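Sunday, January 15, 2023

Quiet in the workshop, which is the only reason this is getting written up at all. Radiator on full, second mug of tea, kettle now making that ticking noise again (I've put it on the list).

**Tubs, round two**

So I've more or less decided we're going over to see-through tubs for everything on the benches, and I want to get down why before I forget and end up arguing with myself in a month. The old grey crates from Heltier are lovely and strong and they stack beautifully, and I have spent far too much of my life lifting them down to find they're full of the wrong thing. I did it twice on Friday with the Pridero job – took the lid off 2187 looking for the spare hinges and got a crate of extension leads, then did precisely the same with 2403. Labels are fine if people keep them up to date. We don't, me included!

The clear ones from the Enard catalogue are too brittle for us, I think. I had one on the shelf by the door since October and it has a crack running down from the rim that I could get a fingernail in. The frosted ones feel softer and give a bit when you squeeze the sides, so I'm happier about them getting knocked about. They come in a smoky grey, a green and the orange. I like the orange. It's cheerful and you can spot it across the room, and when it's sitting on a pale bench under the lights it fairly glows.

What I wasn't sure of was how much you'd be able to tell through the wall. With the lid off and looking down it's no different from any other tub, obviously, but most of the time you're coming at it from the side, at bench height, with your hands full.
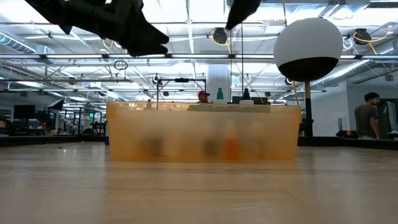 My feeling is that frosted gets you most of the way. You won't read a label through it, and two dark things of much the same size are just two dark blobs, so it's no use for sorting fixings or anything fiddly. Strong colours do much better than I expected, though. A bright orange bottle shows up even through an orange wall, which I'd have bet against, and something pale and rounded stands apart from the dark stuff perfectly well. You also get a decent idea of how full the thing is, and half the time that's all I want to know before I go rummaging.

So, rules for myself, to be ignored as usual:

- Big things in frosted tubs, small things stay in the drawers.
- Bottles upright, always. I'm still scraping glue off the bottom of one of the old crates.
- Don't put dark with dark if there's a choice. One dark thing and one light thing per tub is far easier to pick out.
- No lids on anything that lives on a bench. The lids only go missing or get used as trays.
- One label on the short end, written large, in the fat pen.

The number on the label should be the shelf number and nothing else. I know we used to put the job on as well, but then the job finishes and the tub carries on claiming to be Ververidis for the rest of its days. (There is still a Ververidis crate up on 171. It has paintbrushes in it.)

I've put six of the orange down for the next order, to go along the long bench first and see how we get on. If they end up full of cable offcuts and biscuit wrappers like the last lot then we'll know the colour wasn't the problem. I'd rather not go for the deeper size, tempting as it is – anything deeper and you're in up to the elbow, and the stuff at the bottom never comes out again. Wide and shallow suits us better, and you can slide it along the bench to whoever wants it.

Bench tops: the pale wood is holding up well. Still picking up little specks and marks here and there, so wipe it down before anything clean goes on it, please, with a damp cloth and not the blue spray. The blue spray left a bloom on the end bench that I had to sand out and re-oil, and that was an entire afternoon gone.

Still to do:

- Empty 2187 and 2403 and swap the labels over, or swap the contents, whichever is less lifting
- Find the hinges for Pridero (not in either of the above!)
- Bin the cracked Enard tub
- New fat pen, the old one's dried up
- Descale kettle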